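Home > Bedrooms & Bedding > Storage
Reading time: 2 minutes

Where do you keep folded blankets when there's no cupboard space?

Rongrong Wan

I've got three blankets that live at the top of the bed, folded against the headboard, with the clothes I'm sorting laid out lower down.
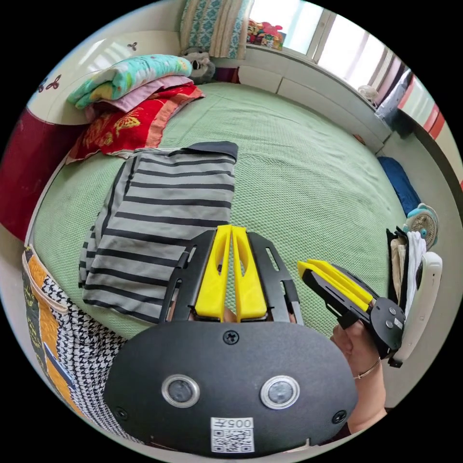
The stack is fine in the daytime, but every night it goes on the floor and every morning it goes back. The big red one is always at the bottom and it's the one I want first. We rent in Seldale and can't put up shelves. The gap under the bed is 28 cm. Would bags under there be all right, or will everything smell musty by winter?

Vimach

Under the bed is fine if the blankets are completely dry when they go in. Use cotton zip bags – plastic ones hold the damp. One blanket per bag, fold on the long side first so it ends up flat, and put the red one nearest the edge. Take them out in August and air them for a day. I've done it this way for years with over 1000 miles of house moves in between and only lost one, to moths.

Your panda can stay where it is.

Beso

get an ottoman bed

Shao

Try rolling them and standing them in a deep basket at the foot of the bed. Takes up floor, but you can pull out any one without moving the other 2. Fold the shirts on the bed first and do the blankets last, then you only clear it once.

Comments (3)

Rongrong Wan: Thanks Vimach, ordered cotton bags. An ottoman bed is a bit much for a rental.

Beso: fair enough

Shao: Measure the bags before you buy, mine were too tall.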